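Home Textiles and Laundry: Community Help

Printed numbers on a polyester sports shirt have begun to feel tacky. Is the shirt recoverable?

Posted by Rarnau, February, 3 replies

I would be grateful for guidance from members with experience in the care of printed sportswear. I manage laundry for a youth recreation program, which includes 22 practice shirts and several donated fan shirts of various ages. All are polyester. The lettering and numbers on most of them are printed, and on a few they are sewn.

Last month our usual detergent was replaced with a heavier product intended for work clothing. After several washes on the warm setting and a full cycle in the dryer, the printed numbers on four of the shirts became tacky to the touch. On one of them, the number has stuck to itself along a fold. I have not attempted to pull it apart.

I would like to know whether the printing can be saved, and what washing procedure should be adopted for the remainder. The care labels on the older shirts are no longer readable. Please note that we do not have room to line dry everything at once, although a small rack is available.

Eglītis
Member, 344 posts

The condition you describe is common with heat-applied vinyl and with some older plastic-based inks. Heat softens the print, and a softened print will bond to any surface pressed against it. The shirt with the stuck number should be treated first, before it is washed again.

Place the shirt flat in a freezer, in a clean plastic bag, for one hour. Remove it and separate the layers slowly by hand, beginning at the edge of the fold. Do not use a blade. If resistance is felt, return the shirt to the freezer and try again later. A small loss of color at the fold should be expected.

For the remaining shirts, the following procedure is recommended:

Turn every shirt inside out before it goes into the washer.
Wash in cold water on a gentle cycle, with a mild liquid detergent at half the usual amount.
Do not use fabric softener or bleach.
Remove the shirts when the cycle ends. Damp printed shirts should not be left in a pile.
Dry on a rack or on a wide hanger. If a dryer must be used, select the setting with no heat.

Shirts waiting to be washed should be stored loosely. A basket with open sides is suitable, and large prints should be folded as little as possible.

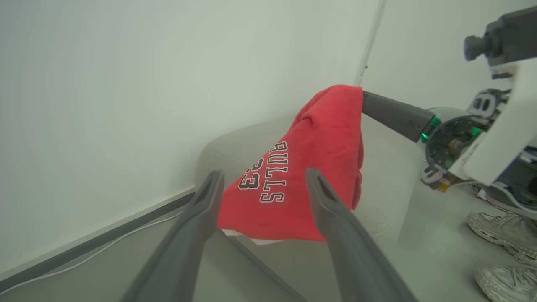
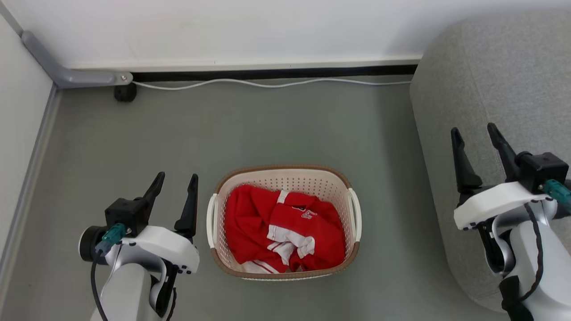
Red sports shirt

Sewn numbers will tolerate more handling than printed ones, and I would advise that the two kinds be washed in separate loads. This also makes it easier to notice when a print is beginning to lift at the corners.

Noltetix
Member

Just use cold water. I have washed mine that way for years and the numbers are fine.

Ramil Padilla
Senior Member, 3,234 posts

I concur with the greater part of the reply from Eglītis and wish to add two points.

First, tackiness that remains after the shirt has cooled and dried fully may indicate that the print itself is breaking down. In that case no washing method will restore it. A light dusting of unscented talc will reduce sticking during storage, but it must be repeated after each wash. Test this on one shirt only, as it may leave a pale film on dark printing.

Second, detergent residue can produce a similar feel and should be ruled out. Rinse one affected shirt twice in cool water with no detergent and allow it to dry on your rack overnight. If the number feels smooth in the morning, the remaining three may be treated in the same manner.

With regard to replacement, a local print shop may be willing to remove the old numbers and apply new ones. Our club at Drenau was quoted $75 for a small batch. Older polyester does not always survive the heat press, so ask the shop to try the most worn shirt before the others are handed over.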